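I caught up with the owner of Lavoie, the little bike shop on the river side of Rotley, at 10 in the morning, before the repair line got long. I'd come to talk about cargo bikes (I want one, badly) and ended up staying until lunch.

"People walk in thinking they need a second car," she told me, pouring coffee into a mug with a chainring printed on it. "Then they ride one of these to the grocery store and back, and they start doing math."

She started out selling road bikes, the skinny-tire kind, and didn't stock a single cargo model for the first few years. What changed her mind was her own kids. "I had two of them under six and a school 20 minutes away on foot. You try walking that in March with somebody who wants to look at every puddle!"

Now the long-tails and the front-loaders take up half the floor. Her favorite is the Costik, a Dutch-style box bike with a bench up front, and I can report that it steers like a shopping cart for the first block and then, suddenly, like a bike. I wobbled. She was nice about it.
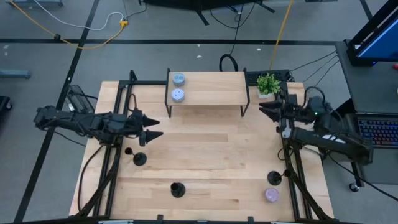 I asked about hills, because Rotley has plenty and my legs are not what they were. "Gears," she said. "Everybody asks me about motors and I say, fine, but come try the low gears first." Her own bike has no motor at all. She takes it up Widside with groceries in the box, and she says the worst part is the parked cars, which push you out toward the middle of the street.

Parking was my other worry. I live on the second floor. "Then get a long-tail you can stand on its end," she said, and showed me one tucked upright beside the door. It took up less room than my coat rack.

The shop lends a bike out for a weekend if you leave a deposit of $200, and the waiting list had 19 names on it when I signed up. "Bring it back dirty," she said. "I want to know you used it."

I'm planning on groceries, the library and probably the garden center, if I can talk myself into that last hill.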